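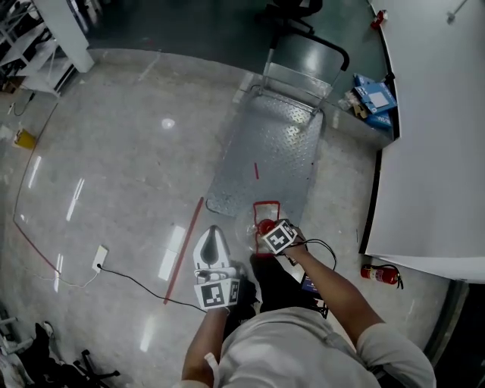 Digest no. 1119, page 8

Subject: Re: Clearing the ground floor, what goes on the trolley

Dear all,

Thank you for the answers to my last letter. I reply below the quoted part, because there were several questions in it.

> From the Dramville office:
> We can come on Saturday to help with the move to Pliston. Is the
> trolley from Vurkenport free on that day, or must we bring our own?
> Also, who decides about the white shelves? And please, can someone
> say what happens with the fire extinguisher. Last time we moved, it
> travelled with the books and arrived one week after us.

The trolley is free. It is the flat one with the metal deck and the black handle, and it stands now on the terrazzo near the big curved counter. The deck has a short red mark in the middle. I ask everybody to put the heavy things over this mark and the light things outside, and to keep one hand on the load when you turn.

The blue cardboard boxes beside the trolley go first. Please do not open them to look for your own papers. I have written the list and I can send it to whoever needs it. Room 45 in Pliston is for these boxes and for nothing else.

The fire extinguisher is lying on the floor at the foot of the counter. I would like it to stand upright again before we start, and to stay in this building until the last load is gone. It does not go on the trolley at all.

About the white shelves with the metal legs: they stay. The landlord has them in his inventory under number 3588, and also the counter, which would not pass the door in any case.

One more request concerns the cables. There is a black cord plugged into the white floor outlet, and it runs across the floor where people walk. A thin white one leaves the same outlet to the other side. Before we push anything heavy through, these must be unplugged and rolled up. The wheels of the trolley are small and they catch on every cord. The red tape on the floor can remain until October, when the floor will be cleaned.

Bags and other personal things by the office chairs should be taken home on the evening before. The people from Ene asked if they may have a chair. Yes, but please tell me which one.

We begin at half past eight at the counter.

With kind regards,
the moving list, Vurkenport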